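# Visit to the Open Day at Hondwood Savings, Destelville

Members of our consumer finance team attended the spring open day at the Destelville head office of Hondwood Savings, a member-owned savings and loan association. The visit took place in April and ran from 9:30 in the morning until shortly before four. This report records what we were shown and what we were told, for readers who hold savings with a mutual or are thinking of opening an account with one.

Hondwood has no outside shareholders. Its profits are kept as reserves or used to support the rates offered to savers and borrowers. The association has 32 branches and serves mostly small towns. Attendance was limited to 60 visitors, divided into groups at the front desk.

## Morning: how rates are set

The first session was held in the training room on the second floor. Staff from the savings desk explained that deposit rates are reviewed every month. The review looks at how much new lending has been agreed, how much money is due to leave maturing certificates, and what other local institutions are paying. A change to a variable rate is announced to existing account holders by letter or e-mail before it is applied.

Several visitors asked why older accounts often pay less than new ones. The staff accepted that this had been a fair complaint. Hondwood closed 791 dormant passbook accounts last year after writing to each holder, and moved the balances of other old accounts into its standard savings account, where the rate was higher. We asked whether any holder had lost a bonus as a result and were told that bonus accounts had been left out of the exercise.

We would have liked to see more about how the rate on the standard account compares with the rate paid to new customers over a full year. The handout gave only current figures.

## The loan floor

Mortgage applications are handled one level down. Hondwood still has each home loan read by a person before a decision is made – an approach the association considers suitable for self-employed borrowers and for people with more than one source of income. A simple application is normally decided within eight working days. Files with missing papers take longer, and missing bank statements were said to be the most common cause of delay.

The group was shown a sample file prepared for training. It contained no customer details. The notes made by the first and second readers were clear and easy to follow, and the reasons for the decision were written in plain language.

## Pyo and Vakel

After lunch, the association presented two services. Pyo is its mobile application, which allows members to check balances, move money between their own accounts and give notice of a withdrawal. At the time of our visit, 3832 members had signed up. Payments to other people cannot yet be made through it, and the staff did not offer a date for that change.

Vakel is a notice account with a minimum opening deposit of $500. Savers must give 60 days' notice before taking money out, and receive a higher rate in return. There is no penalty-free early access, except after the death of the holder. We found the printed terms readable, although the paragraph on notice periods should appear on the first page and not the third.

The demonstration of Pyo was hard to see from the back of the room. A second screen would have helped.

## Questions from visitors

The closing session was open to all groups. Most questions dealt with branch hours, which have been reduced at the smaller offices. Hondwood stated that no branch is due to close this year and that counter service will continue on at least three mornings a week in every location. One visitor asked for longer hours at lunchtime. The request was noted.

Other questions covered joint accounts, powers of attorney and the treatment of savings when a member moves out of state. An account may be kept after a move, but a new one cannot be opened from an address outside the association's area.

Visitors left with a folder holding the rate sheet, the Vakel terms and a form for comments. Our own comments have been sent to the Destelville office. 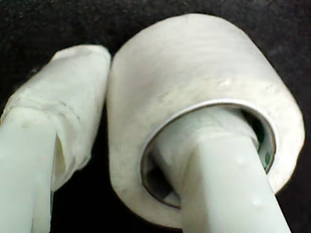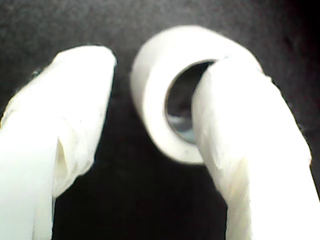 **Can a saver cancel a Vakel withdrawal notice once it has been given?**

A notice may be canceled at any time before the 60 days are over, either at a branch or in Pyo. The money then stays in the account at the normal Vakel rate, and a new notice must be given, with the full period starting again, if the saver later decides to withdraw.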